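设备通讯 · 采购与预算栏

双臂操作平台二期:设备清单、预算口径与到货安排

2022-12-21

二期设备计划已经过两轮核对,现将清单、分项口径和待定事项一并列出,供各组填报下一年度预算时引用。一期遗留的单臂工位不在本次范围内,其维保费用仍按原科目列支,请勿并入本表。

一、采购范围

二期拟建双臂工位,每个工位包含两条协作臂、两只多指手、一套控制柜、一套视觉支架和一台工作站。臂体拟采用Romari的中负载型号,多指手拟采用Makmont的标准款。选型依据是一期试用记录和供应商提供的接口文件。Russo的同类手曾进入比选,末端法兰需要另配转接件,转接件又会改变腕部以下的长度,标定文件须全部重做,故列为备选。

Bremance负责控制柜与线缆的成套供货。合同拟分为硬件和集成两份,硬件按到货验收付款,集成按联调节点付款。一期把两者合签,结果线缆返工期间硬件尾款也被一并压住,供应商与我方财务来回补了三次说明。

二、仿真先行

臂和手的交货期为18周,自合同生效日计算。等待期内不安排实物调试,任务开发全部放在仿真环境中进行。仿真部分的预算由三项组成:图形工作站、物理引擎与渲染软件的授权、场景资产制作。

首批任务定为台面整理和食材取放。选这类任务,主要考虑物体形状差异大,细长件、带弧面的件和扁平器皿都要覆盖,抓取姿态不能靠一套参数应付。场景资产中,台面、砧板、锅具和碗属于固定件,建模一次即可复用;食材属于可变件,需要按形状和尺寸做变体,工作量按件计。

仿真中的双臂布局与拟采购的实物布局应保持一致,包括两臂底座间距、台面高度和手部型号。布局若有变更,先改仿真,再改图纸,最后才改采购清单。一期的顺序是反的,支架到货后才发现右臂前伸时与视觉立柱干涉,立柱重新开孔,费用记在了不可预见项下。

目前的仿真场景中,左手张开停在蓝色碗旁,碗里放着一件形似可颂的面点,右手握住一根深绿色长形蔬菜,竖直置于砧板上方,菜的下端触及板面。平底锅布置在砧板右侧。

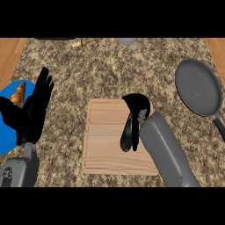

Makmont回复说,多指手的报价不含指尖垫,指尖垫按易损件单独计价,建议首年按每只手两套备货,之后依照实际磨损再定。如果任务以食材类物体为主,他们还建议在询价单上写明清洁方式,清洁剂种类会影响垫片材料的选择,下单后再改要重新排产。

上述意见已采纳。指尖垫从“附件”改列“耗材”,两个科目的审批权限不同,请各组在填报时核对。清洁方式一栏暂填中性清洁剂擦拭,不填浸泡。手部外壳的防护等级以供应商书面文件为准,口头答复不作为验收依据。

三、预算分项

为避免重复列支,分项如下:

臂体与控制柜:列入固定资产,按工位计。
多指手:列入固定资产,按只计,备用手单独成行。
指尖垫、线缆护套、紧固件:列入耗材。
仿真工作站:列入固定资产,由仿真组统一申报。
软件授权:列入年度服务费,不得并入工作站价格。
场景资产:外包制作的列入委托开发,自行制作的只报工时。
联调与培训:列入集成合同。
运输、吊装、就位:列入安装费,由基建口确认。

软件授权的口径需要特别说明。部分报价把首年授权含在工作站总价内,看上去便宜,第二年起续费则没有科目可走。询价时应要求供应商拆开报价,首年与续费各列一行。授权按节点数计的,还要注明并行渲染是否另占节点。

场景资产的制作上限暂定为123件,含食材变体。超过部分须提交任务说明,写清楚新增物体对应哪一项抓取能力,只写“丰富场景”的不予受理。每件资产应附碰撞体、质量和摩擦系数,缺项的按未交付处理。外观精细而碰撞体粗糙的资产在一期出现过多次,渲染结果好看,接触计算不可用,返工费用高于首次制作。

四、多指手与平行夹爪的费用比较

有两个组询问能否改用平行夹爪以压低总价。采购价上差距明显,这一点无争议。但需要一并计入的还有:针对不同物体更换指片的工时、专用工装的设计与加工、换爪后的重新标定。任务物体单一时,夹爪总成本更低;任务物体频繁变化时,差距会缩小,缩小多少取决于换型次数,各组应按自己的任务表计算,不宜套用统一系数。

本期处理办法是双臂工位一律配多指手,法兰侧保留快换接口,夹爪由各组视需要自行申报。快换接口的重量须计入末端负载,报价单上的臂体负载是法兰面数值,未扣除接口和手的自重。一期曾有申报表直接拿法兰面负载去核对物体重量,审核时退回。

五、场地与供电

每个双臂工位单独走一路供电,控制柜与工作站不共用插排。台面由基建口统一制作,材料待定,图纸已预留安装孔位。台面反光会影响视觉标定,最终材料确定之前先送样,由视觉组在现有灯光下测试,测试结果随样品一起归档。

围栏方案尚未定稿。协作模式下可以用区域扫描代替实体围栏,但两臂共同作业区与人员取放物料的位置重叠,风险评估须按双臂同时运动的工况做,单臂评估报告不能沿用。评估费用列入集成合同,由Bremance分包,报告须在上电之前交付。

六、备件与维保

备用手的数量按工位数折算,不足一只的进位。关节模组不单独备货,故障件返厂,周转期内用备用手顶替。臂体维保自质保期满后起算,首期报价中已要求列出逐年价格,目前只有Romari给全,Makmont给到第二年,余下部分在催。

润滑和皮带类保养按运行小时计,触发值为2000小时。仿真阶段不计入运行小时,联调阶段计入。各工位的小时数由控制柜自动记录,月底导出,格式沿用一期模板。

七、进度与待定事项

合同评审完成后即下订单,首批到货按计划落在次年4月之后,具体日期以供应商排产确认函为准。仿真组在到货前应完成17项基础动作的验证,清单另附,包括单手抓取、双手交接、放置以及受扰后的重新抓取。未通过验证的动作不安排实物机时。

仿真验证通过与实物可用是两回事,预算中已为实物阶段留出参数辨识的工时,主要用于接触摩擦和手指驱动延迟。该项工时不得挪作场景制作。

尚未确定的有:台面材料,围栏形式,第二家臂体供应商是否进入比选,培训安排在供应商处还是在本地。培训若在外地进行,差旅由各组自理,不进入集成合同。

各组填报时请使用新版表格,旧表缺少“续费”和“末端自重”两列,提交后系统会直接退回。已用旧表填完的,把数据转入新表即可,编号不变。对分项口径有疑问的,在表格备注栏写明科目名称和金额,采购组统一答复,答复附在下一期通讯中。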